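Visit report: Brekero coffee roasting plant, Vindham
December 30, 2018

The Brekero plant opens to outside visitors twice a year, once in March and once at the end of the year when the main roaster is down for cleaning. I went on the second of these. A cold roaster can be looked into, and most of what I wanted to know concerned airflow and cooling.

Getting there

The plant is on the east side of Vindham, past the rail yard. Bus 9 stops at the gate. Parking is on gravel and was full by mid-morning. Visitors sign in at the weighbridge office and are given ear plugs and a hair net. Closed shoes are required. Groups leave from the tasting room at the front of the building, where there is coffee and a coat rack.

Green coffee intake

Coffee arrives in jute sacks and, for the larger contracts, in bulk liners inside shipping containers. Sacks are cut by hand over a floor grate. A screen takes out string, stones and sticks, and a magnet takes out metal. From there a bucket elevator lifts the beans to the silos.

Moisture is measured on every lot at intake, and a lot outside the contract limits is held on the floor until the buyer has been called. The guide gave the current silo count as 9, two of them reserved for decaffeinated coffee. I asked whether the silos were ventilated. They are not. Turnover is fast enough, in the plant's view, that it makes no difference. 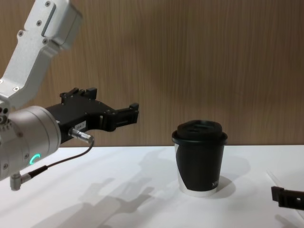

The intake hall is unheated. In winter the beans go into the roaster several degrees colder than in summer, and the roasting program makes no automatic correction for this. The operator raises the charge temperature by hand from a printed table taped next to the control panel.

Roasting

There are two drum roasters. The larger is known in the plant as Carbone, after the product line it was bought to make, a dark roast sold mostly to restaurants. It takes a charge of 399 kg. The smaller one is used for single-origin lots and short runs under the Cliko label.

With the drum door open the mixing flights were easy to see. They had been scraped but not polished. The guide said that a thin layer of baked oil is left on purpose and that bare steel gives uneven color for the first few batches. I have heard the opposite at another plant and would like to see figures from both.

Exhaust air goes through a cyclone to remove chaff and then through an afterburner running at 800 degrees Celsius. The afterburner uses more gas than the roasters do. A catalytic unit was quoted two years ago and put off on cost. Chaff is pressed into briquettes and collected by a local grower.

Cooling is by forced air in an open tray with rotating arms. The larger roaster also has a water quench, fired for a few seconds as the beans drop. Added water is weighed out again as lost steam, and the finished moisture is checked against the log sheet. The last sheet in the binder was for batch 2627, and the moisture column was filled in for every batch on it.

Tasting room

Tasting is done at the front of the building. The daily check is a plain infusion: ground coffee, hot water, a fixed wait, then spoons. Samples from the previous day's production are compared with a retained standard. A batch that differs is blended off in small amounts or sold as staff coffee.

Visitors were served the dark roast and one Cliko lot, a washed coffee with fairly high acidity. The dark roast was better than I expected and had little ash taste. The water was softened, and I thought it flattened the lighter coffee. 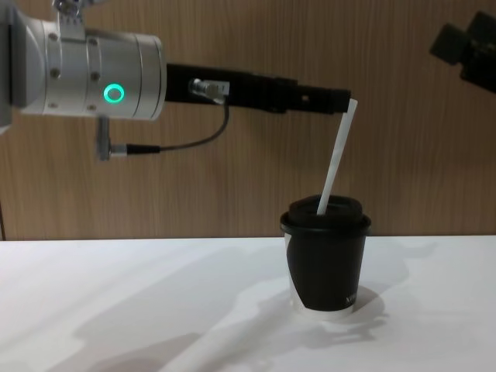 Packing

Beans rest in closed bins before packing so that most of the carbon dioxide can escape. Whole beans are packed sooner than ground coffee, in bags with a one-way valve. Residual oxygen is tested on one bag per pallet, taken from the end of the run. A bag from the start of the run would be the more useful sample, as the gas flush takes some time to settle after a changeover. The packing crew agreed but said the form only has space for one reading.

Notes for anyone going in March

Both roasters will be running, so the drums cannot be inspected, and the hall is loud. Ask for the afterburner platform at the start, because it is left off the short tour. Photography is allowed everywhere except at the control panels. The shop by the gate takes cash only and closes at noon.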